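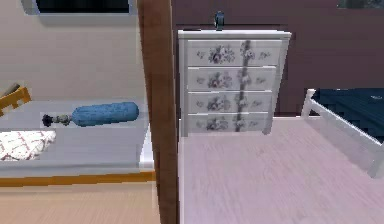

Simulated bedroom from the Roddale test set, with a gas cylinder lying on the gray mattress.

Filed under: Robots at Home / Testing & Safety

When Leen Matar's team at Roddale went back through a batch of test runs in February, the report at the top of the pile said everything had passed. The household robot, Ultus, had cleared bed after bed in simulation. It had dropped nothing and bumped nothing. It had also picked up a gas cylinder by the valve.

"The score was fine," Matar says. "That was what bothered me when I finally watched one. The score was fine and the gripper was closed around the valve."

Ultus is meant to do light tidying in homes where the people living there can't easily do it themselves. Before any new software goes near a real room, it works through simulated ones. The bedrooms are ordinary, and the things left in them often aren't. Matar likes to put objects where they have no business being, and a cylinder on a mattress is one of her regulars.

"People ask me who keeps gas on a bed," she says. "I've been in enough garages and spare rooms. Somebody puts it down for a minute while they move something else."

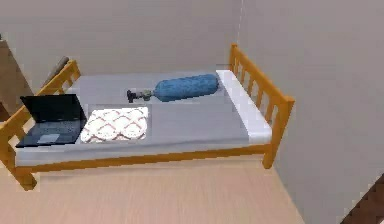 Soledad Carrillo

The instruction in these runs was to clear the bed and leave the bedding. Ultus had to decide what counted as bedding, then move the rest. A laptop gave it no trouble. A patterned cushion was allowed to stay or go, depending on the settings. The cylinder was supposed to stop the job altogether. Ultus has a list of things it must leave alone and report, and pressurized containers are on it.

What failed was the step between seeing the cylinder and checking that list. Matar explains it with a pen laid flat on her desk. Most of the examples the software had learned from showed cylinders standing up, on a floor or a shelf. With one on its side, on something soft and with cushions close by, the software was less sure of itself. Its first guess was still a gas cylinder, but a weak one. Below a certain level of confidence, the object was renamed "unknown household item."

"And unknown household item wasn't on the list," she says. "So it went ahead. It looked for a good place to hold the thing, and the valve end is narrow and easy to grip. From the point of view of the grasping software, that was a sensible choice."

The batch had 1,520 runs in it. In 300 of them the cylinder was moved when it should have been left. None of this involved a real cylinder, and Matar is careful to say so. She is just as careful to say that the same software was two weeks from being loaded onto the robot in the lab.

The person who spotted it was Chun-hung Fung, who had been asked to look into something else. He was using Memex, the team's tool for replaying old runs, to find out why Ultus was slow around bed rails - a timing complaint, nothing to do with safety. He sent Matar a link with no message attached.

"I thought he'd sent me the wrong one," she says. "Then it got to the lift."

The repair came in two parts. The software now keeps its weak guesses, and if any of them is on the leave-alone list, Ultus stops and asks. The scoring was changed as well, so that touching a listed object fails the run even if everything else goes well. Matar considers the second change the more important one. The first version of the score had been written by her.

"I wrote it to measure tidying," she says. "I assumed the safety check would be measured somewhere else, and the people on the safety check assumed it was in my score. We had meetings where both of us were in the room."

The new behavior has a cost. Ultus stops more often now, sometimes over a thermos or a rolled-up blanket, and each stop means a person has to answer before it carries on. Ezequiel Valdovinos, who runs the home trials, has told her it will annoy people. Matar doesn't disagree with him.

"He's right, it will," she says. "I'd like to get the number down. I'm not going to do it by moving the threshold back to where it was."

The bedroom runs are being repeated with the cylinder at different angles, and with the valve partly hidden under a blanket. She expects some of those to fail, and has asked Fung to replay the ones that pass.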